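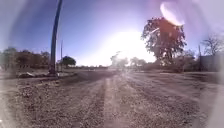 Nguyen-Tran
Course tutor, Outdoor Mobile Robots

Handout 4: Driving outdoors on a camera
Revised August 14, 2020

Read this before the second field session. It replaces the old Handout 4, which still had the indoor corridor exercise in it. Bring a printed copy, as laptops are hard to read in the sun.

What you will be doing

Each group takes the Dirna rover along a set route at the Ullden site and records what the front camera gives it. You drive by hand first. Only when the hand-driven run is saved and checked do you switch to the line-keeping program you wrote in Handout 3. Keep the speed setting at 2 for both. The marks are for the log and the write-up, and a rover that stops early can still earn full marks if you can say why it stopped.

Work in pairs. One person holds the controller and the other watches the rover and carries the stop switch. Swap after every run.

Finding the drivable ground

Your program from Handout 3 takes the lower half of each picture, splits it by brightness and treats the largest connected region as road. On the corridor floor this was enough. Outdoors the brightness of the ground changes for reasons that have nothing to do with where you can drive, so expect the region to break up or jump from side to side.
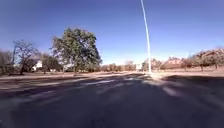

Thresholds are the part most groups get wrong. A single fixed value, tuned at the start of the afternoon, will not last the session. With tree shadows lying across the asphalt in broad bands, a fixed threshold cuts one flat piece of road into several, and the program may steer along the edge of a shadow. The pale streaks in the surface can be split off in the same way. Try a threshold worked out from each picture, then try using colour difference in place of brightness, and keep the results of both. Do not delete the bad ones.

Low sun gives a separate problem. When the rover faces it, the far end of the road goes white and the horizon finder returns nonsense. Have your program check how much of the upper picture is fully white, and if it is over your limit, hold the last good heading and slow down. Write your limit in the log. On gravel, look at whether the wheel tracks or the lighter ridge between them gives you the steadier line, and say which you used.

Running order

1. Charge check. Write down the battery reading before you leave the bench.
2. Start a new log file. Use your group number and the run number, nothing else.
3. Hand-driven run, 300 seconds.
4. Copy the log to the Desten drive and open it to make sure it is not empty.
5. Program run, same route, same length.
6. Copy and check again.

If the rover leaves the route, press stop, note the time and carry it back to the last marker. Do not steer it back by hand in the middle of a program run, as this spoils the log.
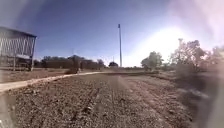

Fig. 3. Bare ground with faint ruts, path on the left, sun glare at upper right.

For the write-up, pick 49 pictures from your own logs, spread over both runs, and mark the drivable region by hand in each. Compare your marking with the program's output and give the overlap for every picture in a table. Include at least one dirt section. Where there is no clear road edge, decide what counts as drivable before you start marking and write the rule down in one sentence.

Two pages at most, not counting the table. Hand it in through the course page, under code 3306, before the first class in October.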